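Tea box with glass lid: worth it or just stale tea in a nicer container?
Household & Kitchen > Storage

aurelia_l
Posted Thursday, April 13, 2023

I'm clearing out the cabinet over the kettle and I have tea in six different cardboard boxes, most of them half full. I'm thinking of buying one wooden box with compartments and tossing the cardboard. My sister says wood makes everything taste like wood. Does anyone here use one every day? How many compartments do you really need?

sakda_s
I have had a 12 compartment one from Zostcombe for years. It's too many. Four of mine hold rubber bands and batteries. If you drink three kinds of tea, get three compartments.

petrica.v
Your sister has a point. If the packets are plain paper the tea will pick up whatever is near it, and unfinished wood smells for months. I went back to tins. A tin costs almost nothing and it closes tight, and no lid with a hinge is going to do that.

sakda_s
Only matters if the packets are paper. Most of what I buy comes in sealed foil.

petrica.v
Most of what you buy. She didn't say what she buys.

aurelia_l
Mixed. The black tea is in sealed packets, the mint is paper bags with strings. I could leave the mint in a jar.

brandusa
Leave the mint in a jar for sure. Mint gets into everything, including the sugar if it's on the same shelf.

On the box itself, measure your packets before you order. I bought a Mocanu box that looked fine online and the compartments were too narrow, so every packet had to be folded over at the top. Sent it back. The listing only gave the outside size.

liviu_costache
We went the other way from Sakda and got a small square one with three compartments, and it has been plenty. Light orange wood, TEA engraved on the front, glass in the lid. Red packets on the left, the dark ones on the right, and the middle is the one with the yellow-green rounds showing. I like being able to see what's there without opening it. It lives on the table and not in the cabinet, so people help themselves.

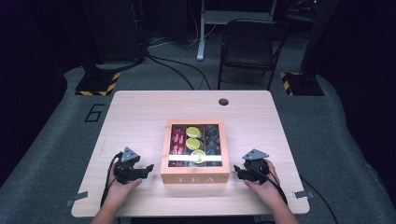 Wood smell was there for the first couple of weeks. I left it open by a window before putting anything in it and that took care of most of it. We go through a box of 20 pretty fast, so nothing sits long enough to go stale. If you only have tea once a week I would go with Petrică and use tins.

The one thing I'd change is the glass. It shows fingerprints and I wipe it every few days.

petrica.v
Glass also lets the light in. Light is bad for tea.

liviu_costache
Not through a sealed packet.

petrica.v
Fine, but she has paper ones too.

aurelia_l
The paper ones are going in the jar, I said that already. Three compartments sounds right. Is there any trick to keeping the packets standing up when it gets low?

brandusa
Fold a strip of card and put it behind them. Or refill sooner.

aurelia_l
OK. Measuring tonight. The longest packets are the Purkberg ones so I'll go by those.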